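The foam letters, sorted

The foam alphabet letters came out of the bath bag in March, after I found three of them in the laundry and one in the toe of a rain boot. I bought the first set years ago for my oldest. Then my sister gave us a second set, and somebody at a birthday party gave us a third, and at that point I stopped paying attention to what we had. They lived in a mesh bag, then a shoebox, then a bigger shoebox. When I finally dumped everything on the dining table there were more than 200 pieces, counting the numbers and a few animals that must have come from something else.

I wanted to get it down to one usable set and pass the rest along. I also wanted my youngest to do most of the sorting, because she is four and likes to be given a job.

The first try didn't go well. I gave her a muffin tin and asked her to put the letters in by alphabet order. She knows the song, but she doesn't know it backward and forward the way you need to when you're holding a Q and trying to figure out where it goes. She put the Q in with the O because they looked alike, which I thought was fair enough, and then she wandered off. The cups were also too small. Four or five foam letters fill one up and then they spring back out.

So I put the muffin tin away and got out plates.

Plates are the best thing I've found for sorting with small kids and I don't know why it took me so long. A plate is flat, so you can see everything on it. It has a little rim, so things don't slide off when somebody bumps the table. You can pick the whole thing up and carry it. Ours are plain kids' plates in different colors, the kind every house seems to end up with, and they stack in the low cabinet where she can get them herself.

I also cover the table now. For a while I used old newspaper, but the ink came off on the letters and the print made it hard to spot the small ones. A plain cover in one color is much better. Brown is good. Yellow shows up on it, and so do red and green. White would probably be fine too, but ours would be gray by dinner.

We started with color instead of the alphabet. She picked yellow first, so yellow went on the blue plate. I had assumed she would want yellow on the yellow plate, but she said no, you can't see them there, and she was right. After that we didn't match the plates to the letters at all. 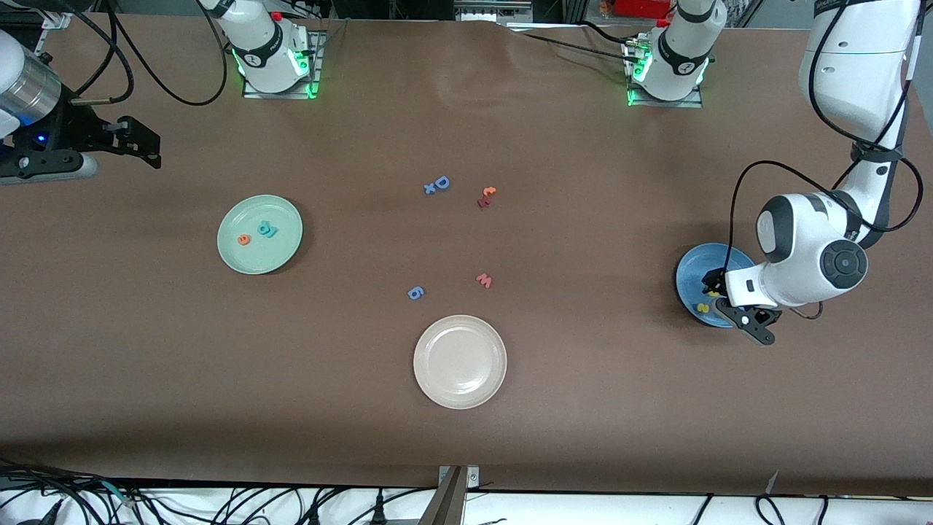
The other thing I changed was how many letters she had in front of her. With all of them out she just stirred the pile. With a handful she looked at each one. I'd put down a small batch, spread apart so hardly anything overlapped, and she'd go through those before I added more. It was slower on paper and faster in practice. Three plates at a time was plenty. When I put out a fourth she forgot what it was for, and so did I.

Picking them up is harder than it looks, by the way. Foam letters lie very flat, and the thin ones don't give you much of an edge. She does it by pressing a fingertip down on one end so the other end lifts. My nine-year-old slides them off the side of the table into his hand. I tried kitchen tongs, thinking it would be good practice for her, and the wide ones were useless. The small ones from the sugar bowl worked well and she used those for one whole color.

Once the colors were done, I did the alphabet part myself after bedtime. It took one evening. I laid each color out in rows and pulled the best copy of each letter. What I was looking for:

No teeth marks. This took out more than I expected.

No tears across the thin parts. The K and the X go first.

Same thickness as the others. Two of the sets were close, and the third was noticeably thinner and curled up at the ends.

No black spots. Anything that had been in the bath a long time and had specks in it went straight in the trash. I wouldn't pass those on to anybody.

We were short 11 letters for a full uppercase set in decent shape, so I allowed myself to mix in the slightly thinner ones to fill the gaps. We still have no good J. She has been using an upside-down hook shape from the animal pieces, possibly a tail, and is happy with it.

For storage I went back and forth. I looked at a divided case, which is what I'd use for beads, but I knew I'd be the only one putting things back in the right compartments. What I did was buy one flat zippered pouch for the good set and put the numbers in a second one. The pouches hang on a hook inside the closet door. The plates went back in the cabinet. If it takes more than a minute to put away, it stays on the table, at least in this house.

My friend Lina Khoury took the extras for her classroom. She teaches kindergarten and she washes this kind of thing in a pillowcase tied shut, on cold, then lays it all out on a towel overnight. I did ours the same way before I handed them over and had no trouble, though a few of the thin ones came out creased. She also said she has her kids sort by shape before they ever sort by name: letters with holes, letters with only straight lines, letters with a curve. I hadn't thought of that one and we tried it the next afternoon.

It was a better game than colors. A, B, D, O, P, Q and R go on the plate for holes. The straight ones are A again, and E, F, H and so on, so we had to talk about whether A could be on two plates. She decided that A should go between them, on the table, touching both. It's still her favorite rule. S gets a lot of respect for being all curve.

We've had the table set up this way most mornings since, usually while I'm making lunches. She gets the cover out and I get the pouch down. Some days she sorts, some days she spells her name and her brother's name and then feeds the rest of the letters to a stuffed rabbit off the green plate.

Next is the puzzle shelf. I opened one box to see how bad it was, found pieces from at least two different puzzles and a barrette, and closed it again until the weather is worse. If anybody has a spare uppercase J in any color, regular thickness, let me know in the comments.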